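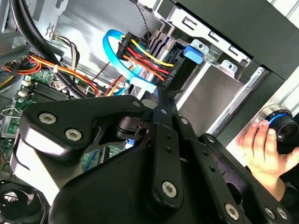
Work diary: user accounts, second day

Home | Diary | Notes | Contact

18 May 2022

Filed under: Systems and records

In at eight. The export from Cusen had finished overnight and was in the shared folder. It came to 1584 accounts, which is more people than have ever worked here at one time, so a good part of the list must be leavers. I made a copy before touching anything and named it with the date and the word ORIGINAL, after what happened with the room bookings file.

The job is to get every account matched to a person in the payroll list before we move over to Garnico in August. Garnico charges by the account and the first price band stops at 1000. Whatever we carry across we pay for, and the finance office has asked twice for a number. I told them again that they would have it when the matching was done.

Started with the easy ones. Where the staff number in Cusen is the same as the staff number in payroll, the spreadsheet finds it and fills in the department. That dealt with most of the head office. It did not work for the Cowie site, where the staff numbers were typed in with a leading zero in some years and without it in others. I took the zeros off in a separate column and ran it again. Much better, although it also matched a meeting room to somebody in accounts. Put that one back by hand.

Tea at half past ten. The heating was still on and I had the window open.

After that I went through the shared accounts. They have names such as "front desk 2" and "stores temp" and there is no owner recorded for any of them. The form has a box for the owner, but whoever set them up was allowed to leave it empty. I made a list of 26 and sent it to the managers with three columns to fill in: who uses it, what for, and can it be closed. I asked for replies by the end of next week. I have kept the columns short. Last time we sent a long form and got back one that was complete and several that had "see attached" with nothing attached.
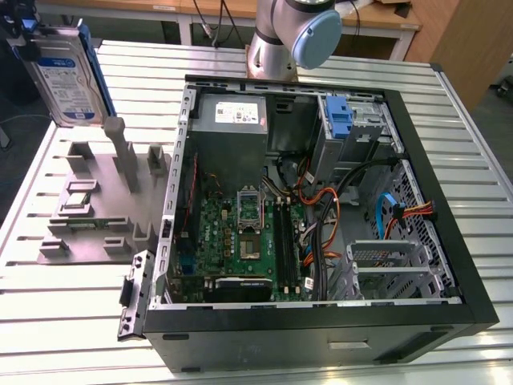 One reply came before lunch, to say that "stores temp" is used every day and must on no account be closed. No name given for who uses it. I wrote back and asked.

Lunch at my desk, cheese roll and the last of the soup.

The afternoon was Skillbridge. It keeps the training records and it reads its list of people from Cusen every night, so when Cusen goes it will need to read from Garnico instead. I rang their support line and waited 24 minutes. The person I got was helpful and said the change can be made from our side, on the settings page, but that the two lists must use the same email address for each person or the training history will not follow. I asked what happens to the history if it does not follow. It stays on the old record and somebody has to join the two by hand, one at a time.

So email addresses need checking as well. I added a column. A fair number of people at Cowie still have the old style of address with the initial at the end, and both styles reach them, so they have had no reason to change. I will have to settle on one. My preference is the newer style, but I need to ask whether the door passes use the old one. Wrote that on the pad for tomorrow.

Spent the last hour on duplicates. Most are people who changed their surname and were given a second account instead of having the first one renamed. Two were the same person entered by two offices on the same morning. I marked them all in yellow and did not delete any. Deleting can wait until somebody else has looked at the list.

Saved the file in two places. Left at twenty to six, missed the usual bus and got the one that goes round by the hospital. Potatoes, peas and a fried egg. Watered the tomatoes on the back step, which need bigger pots.

To do tomorrow: door passes, chase the stores reply, send finance a date even if I cannot send a number.

Recent entries
User accounts, first day
The room bookings file
Notes from the Garnico demonstration
Printer codes at Cowie
Tidying the shared folder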